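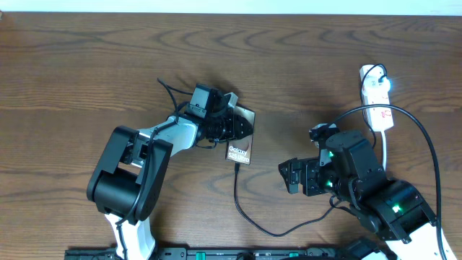
Dadcombe, junho de 2018

O tampo de madeira da mesa grande, castanho médio e com o veio escuro em ondas de ponta a ponta, fica na sala Najafi até ao fim do verão. Quem trabalha nela já sabe que o telemóvel vai para cima da mesa ligado ao carregador, e o cabo fino e preto acaba atravessado na madeira, a fazer curva para a direita.

Em abril recebemos 23 mensagens sobre as mesas da casa, quase todas sobre cabos. Bahman Mohammadi, da Flurkov, leu-as e propôs algumas regras simples, que passam a valer este mês.

O cabo deve seguir pelo tampo sem laçadas e sem passar por baixo de equipamento pesado. Para desligar o telemóvel, segura-se na ficha e não no fio. Chávenas e garrafas ficam na mesa pequena junto à porta. O tampo limpa-se com pano bem torcido, no sentido do veio, e seca-se logo a seguir. Não usem álcool nem o spray dos vidros.

A sala tem 2 extensões novas, guardadas no armário do corredor. Pede-se que voltem para lá enroladas.

Os tampos da oficina Flatness, do mesmo tipo, vão ser encerados em julho. O orçamento aprovado é de cerca de 4,000 libras e inclui a reparação dos cantos. Durante os trabalhos, as reservas passam para a sala do primeiro andar, que tem mesas mais estreitas e menos tomadas.

As dúvidas sobre reservas podem ser deixadas por escrito na receção.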